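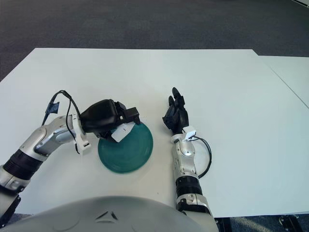

Why does a plate have a rim?

A rim helps to keep the food and the sauce on the plate, and it gives your fingers a place to hold.

We use plates every day, so we do not look at them very much. Take one from the kitchen (ask first, please) and put it on the table in front of you. Now look at it as if you never saw a plate before. There is a lot to find.

The middle part

The middle of a plate is called the well. This is a good name, because a well in the ground holds water and the well of a plate holds your dinner. On a flat plate the well is shallow. It is fine for a sandwich or a piece of pie. A soup plate has a deep well, and a bowl is deeper still. If you pour soup on a flat plate, you will learn quickly why people make different shapes.

The edge

Around the well comes the rim. Some rims are wide like the brim of a hat. Others are very small and only turn up a little. Many plates have rings in them too, one inside the other, like the rings in a pond when you drop a stone. The teal plate at the top of this page has such rings near its rim. They are called concentric rings, and this long word means that they all share the same center.

Rings can be pretty, but you can also feel them. Close your eyes and move one finger slowly from the middle of your plate to the outside. Can you feel where the well stops? Can you feel a ring, or is your plate smooth all the way?

The bottom

Now turn your plate over, with two hands. On many plates you will find a raised ring on the bottom. It is called the foot. The plate stands on its foot, and the rest of the bottom does not touch the table. Sometimes there is also a mark or a name from the maker. In our kitchen at Anditholm we have old plates with the name Tsolakis under them, and the letters are almost washed away.

What is a plate made from?

Many plates are made from clay. The clay is shaped when it is soft, and then it is baked in a very hot oven called a kiln. After this it gets a glaze, a thin layer that becomes like glass. The glaze makes the plate shiny and easy to wash. Other plates are made from glass, metal, wood or plastic. Leaves are used too, in some countries, and these plates you never have to wash.

Why are most plates round?

A round plate has no corners, so there is no corner to bump or to chip. Round is also an easy shape to make on a potter's wheel, which turns and turns while the potter holds the clay. But square plates exist, and oval ones for a big fish.

How to put a plate on the table

1. Hold the plate by the rim with both hands, and keep your thumbs out of the well.
2. Put it down softly, in front of the chair.
3. Leave a little space between the plate and the edge of the table.
4. Place the fork on the left side and the knife on the right side, with the sharp side of the knife toward the plate.
5. Put the glass above the knife.

Try it yourself

You need a plate, a sheet of paper and a pencil. Lay the plate upside down on the paper and draw a line around it. Take the plate away. Now you have a circle, and you can draw your own rim and your own rings inside it. What color will your plate be? Draw your favorite food in the well, and write the name of the dinner under it.

Words to remember

Well: the middle part of a plate, where the food goes.
Rim: the outer edge.
Foot: the raised ring on the bottom.
Glaze: the shiny layer on a clay plate.
Kiln: a very hot oven for clay.

Cloko pages for young readers, Prarnovier. Last changed Jul 8, 2026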